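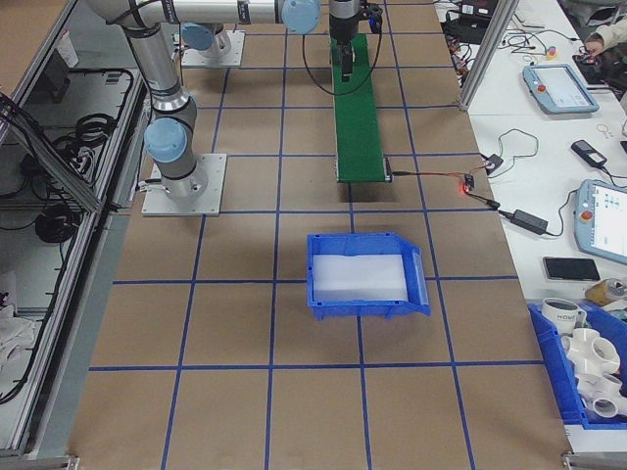 I run the Clonum Reading Circle, a philosophy group that meets once a month to go slowly through one hard book at a time, and these are the questions that land in my inbox most. Our current book is about attention and habit, so expect some of that to leak into my answers. The big claim in it is that a habit is a kind of grid you lay over the world, a bit like blue tape run in squares across brown paper on a table: the paper was one big surface before, and now you can't help seeing boxes. I've been chewing on that since June and I'm still not sure I buy it.

Do I need a philosophy background?

Nope! I didn't have one when I started. I had a library card and a long bus ride. If you can read ten pages and come back annoyed at one sentence, you're ready.

How much reading is there?

We aim for 57 pages between meetings, which sounds weirdly specific, and it is. That's how the chapters fell in the first book we did (a fat one, on experience and art) and I just kept the number. Some months it's less. Read what you can and tell us where you stopped.

Where do you meet?

The upstairs room at Grikelo Books. Doors at 7, talk starts when the kettle's done. The stairs are steep, so write to me if that's a problem and we'll use the front of the shop instead, they're fine with it.

Which edition should I buy?

The Zasard paperback, if you can find it used. The page numbers match what I send out. The Ahonen translation is prettier and I love the introduction, but it says "custom" in places where Zasard says "habit," and we once lost most of an evening to that before somebody noticed we were reading different words. Bring either one. Just say which you've got before you quote from it.

Is this a religious group? Political?

Neither. People bring what they believe and it comes up, of course it does, you can't talk about what makes a life worth living and keep all that outside. I only step in when someone's being talked over.

What if I disagree with the author?

Please do. I spent two whole meetings arguing that experience can't be "shared" in the way our first author wanted, and I changed my mind about half of it (the other half I'll still fight you on).

How many people come?

Usually 11 at the table. The mailing list is almost 190, so most of you are reading along quietly at home, and that's a perfectly good way to do it.

Can I suggest the next book?

Yes, email me the title and a paragraph on why. I lean toward things under 300 pages and I'm a soft touch for essays. No more German idealism until I've recovered.

Do I have to talk?

No. Sit and listen for as many months as you want.

Last updated: June
14 comments | 6 shares
Contact | © Clonum Reading Circle | Back to top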